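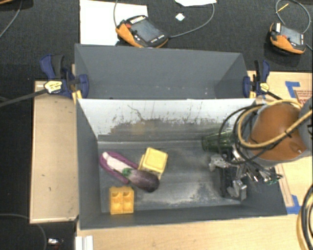
Throw out the bad ones and you'll regret it by April, Zbigniew Kołodziej told me before I'd even put my bag down, and he said it again twice before lunch. He meant the failed picks. I had come to Droltov's workshop in Ridport to write about a robot that learns, and I'd assumed (fairly, I thought!) that you teach it by showing it how to do things right.

Well, sort of. The project is called Pultemora, and the idea is that the arm should be able to move any small object from one bin to the other without being told what the object is. No list of parts, no measurements. It gets examples instead, piles and piles of them, and each one is a single attempt: reach in, close the gripper, lift, carry over the divider, let go. They call that an episode. On a good morning Zbigniew gets through 124 of them, and on a bad one he gets 46 and a headache.

I wanted to know how you pick the things that go in. I'd pictured boxes of serious industrial stuff, and what I got was closer to a toddler's lunch hour. There's an eggplant. There's a green ribbed cup you can see light through, lying on its side, and a block with four round hollows in it. The eggplant is a favorite around here — it's shiny and it's round, so the gripper can come at it slightly wrong and send it off toward a wall. The cup is a different kind of trouble. Cameras don't much like see-through things, and the early versions of the system used to reach for a spot a little way past it, with total confidence.

The walls of the bin matter more than I'd have guessed, too. Anything pushed up against one leaves no room for a finger on that side, so the arm has to nudge it clear first or come in from another angle. Zbigniew puts objects near the walls on purpose. He also lets them touch each other. "If you lay everything out nicely, it learns that the world is nice," he said, and went back to moving a cup by the width of his thumb.

Resets are the slow part. After up to 10 episodes he stops, shuffles everything and starts over, and the shuffling has to be properly messy. People are terrible at this, me included. I had a go and was told, kindly, that I'd made a row.

About those failures, though. The team at Hennessy, who share the data, used to delete every dropped object and every empty grab. Their arm got very good at the pick and had no idea what to do after a miss, so it would carry nothing over the divider and carefully put nothing down. Now both groups keep the misses and label them, and the second try after a miss gets saved as well. Of the episodes recorded while I was there, 62 were kept as clean picks. The rest went in a separate folder, which Zbigniew opened first when he sat down with his coffee.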